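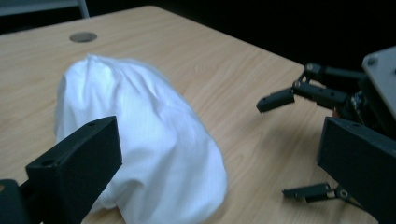 Figure 2. Light-colored tabletop with visible wood grain.

3.2 Reaction time and sixty-foot time

The timing slips collected at the Brerville strip cover two classes, the open street class and the index class run by the Ersoy club. After removing runs with a red light or a missing split, 194 passes remained, made by 25 riders. Each slip gives reaction time, sixty-foot time, the 330-foot and eighth-mile splits, and the final time and speed. Rider weight was taken from the club entry forms and was not checked again at the track.

Reaction time had almost no relation to elapsed time. That is expected, as the clock for elapsed time starts when the front wheel leaves the beam and does not depend on when the green light came on. It did matter for who won. In the index class, where the bikes run close to the same number, the rider with the better light took most of the races in which neither rider broke out. Gruber found the same pattern in her earlier work on the Masura series, though her riders used a full tree and ours used a pro tree.

The sixty-foot time was the best single predictor of elapsed time in both classes. The link was weaker for bikes without a stretched swingarm – these riders often had to close the throttle to bring the front wheel down, and the time lost shows up in the 330-foot split instead. We therefore report the two groups separately in the rest of this section.

Clutch setup explains part of the spread in sixty-foot times. Riders with a slider clutch were more consistent from pass to pass than riders slipping a stock clutch by hand. The gap narrowed in the evening sessions, after the track crew had sprayed the starting line again. Two riders changed from one type to the other during the season, and their passes are counted under whichever clutch was fitted on the day.

Air conditions were logged with a Skender handheld weather station at the start of each session. Correcting elapsed time for density altitude changed the order of only a few runs. The November sessions had the best air and the worst sixty-foot times, most likely due to the cold surface. Sarıgül suggests using track temperature as a separate term, and we tested this on the 177 passes for which a surface reading was available. The fit improved for the street class. It stayed nearly the same for the index class, where riders were already lowering tire pressure and launch rpm to suit the surface.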